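Flinora opens sorting tables for small household items
Category: Community News / Home & Reuse
27 shares | 0 comments

Flinora, the household reuse service run by Prostarach, will open its sorting tables to the public in April. People can bring in small items they no longer need, and staff will help to sort, pack and label them for rehoming.

The tables are in the front room at Tefera, which has large windows and gets the sun for most of the morning. Each has a soft cloth cover to stop things sliding about. Items are laid out before they are packed, with small pieces such as rings and clips kept in shallow trays.

Flinora took in 1,174 items during its trial period. Kitchen goods made up the largest share, followed by craft materials and unused party supplies. Adness, which provides the packing materials, will continue to do so for the coming year.

"Most of what people bring is small, and small things get lost in a big box," said Letay Adugna, who manages the service. "We lay it all out first and then decide where it goes."

A cup, a foam cube and a ring in a tray on one of the cloth-covered tables: 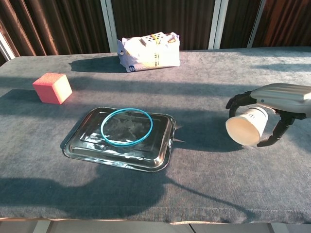
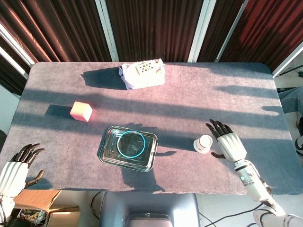 Sessions will run in the mornings and last 76 minutes, with places for 23 people at each. There is no charge. Items should be clean and small enough to carry in one bag. Glass should be wrapped before it is brought in.

Bookings are being handled by Mahlet Woldemariam at the Flinora desk, which opens at 9 am.

Tags: reuse, household, sorting, packing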